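Gistalbridge Home Storage Lending Project
Second progress report to the Marchuk Fund
Period covered: October to March

We are halfway through the grant and I'm happy to say this has been the best stretch of the project so far. When we last wrote, we had a lease, a pile of donated household goods and a sign-up sheet. Now we have a working lending library where people in Gistalbridge can borrow the things they need twice a year and have no room to keep: folding tables, carpet cleaners, pressure canners, air beds, sewing machines, the big punch bowl. People use it! They come back, and they bring their neighbors.

Membership

Over 200 households have joined, against the target of 200 that we set for the end of the first year. Most came in after the holiday open house, which we nearly canceled on account of the ice. The sliding fee is working as we hoped. Households on the lowest tier pay nothing, and the form no longer asks for proof of income, a change we made in January after several people got as far as that question and put the pen down. Sign-ups at the front desk take much less time now too.

We still have too few members from the east side of town. The bus doesn't run there after 6 p.m. and our evening hours start at 5. We've asked to share the Clidmont church hall for a monthly pickup and expect an answer in April.

Lending

Members made 600 loans in the period. Folding tables and chairs go out the most, then carpet cleaners, then anything to do with canning, which surprised us for the winter months until the marmalade people introduced themselves. Late returns are fairly low. A text message the evening before the due date did more for this than the small late fee ever did, and we'd like to drop the fee altogether in the second year if the Fund has no objection.

Losses have been small. A drill came back without its charger, a fondue set came back as most of a fondue set, and one air bed has been patched so many times that we've retired it.

Storage and the home visits

The part of the grant I was least sure about has turned into my favorite. Under the original plan, we offered members a short home visit to talk through what they own, what they might give or lend, and how to make better use of the cupboards they already have. We thought a handful of people might say yes. There is a waiting list. Many of our members rent, so we stick to changes that need no drilling: moving everyday things to the middle shelves, keeping one shelf for borrowed items so they find their way back, and using the top drawer for papers and chargers.

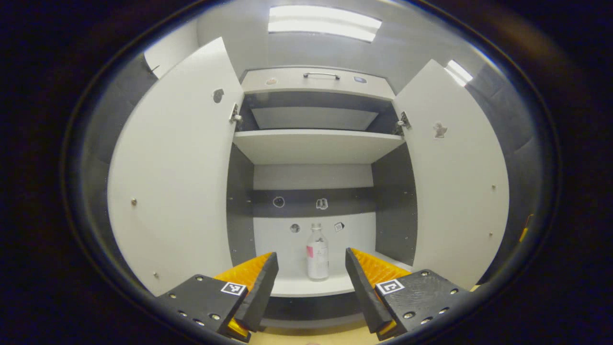 Onni Tikkanen wrote on his feedback card that he had been about to rent a storage unit in Haltmont, and that after the visit he gave us two boxes of camping gear and canceled the booking. He also asked for the visits to run longer, since an hour went by before they got to the hall closet. Several other cards say the same, so from May we will book 90 minutes.

Visits have also become our main source of new stock. Twenty visits so far have brought in a tent, a bread machine, a cake stand we've already lent out many times, and more extension cords than we can decently use. We now say no to extension cords.

Repairs

The repair bench opened in February, a month behind schedule. Rhydian Probert runs it on a part-time contract and has cleared the backlog of donated sewing machines, except for 2 that need parts we haven't been able to find. He has also started tagging each electrical item with the month of its last safety check, which members like and our insurer likes even more.

Budget

Spending is in line with the plan overall. Shelving for the back room cost less than we allowed, and heating cost more. We ask permission to move the shelving underspend to the heating line. No other changes are requested. The full table is attached separately.

Next six months

We plan to start the Clidmont pickup if the hall is available, run the longer home visits, and hold a canning weekend in August when the tomatoes come in. We also need a better catalog. The present one is a spreadsheet that lists the same waffle iron under W, under I, and under Belgian.

Thank you for backing this. If anyone from the Fund would like to come by, late afternoon is the liveliest time, and there is usually coffee.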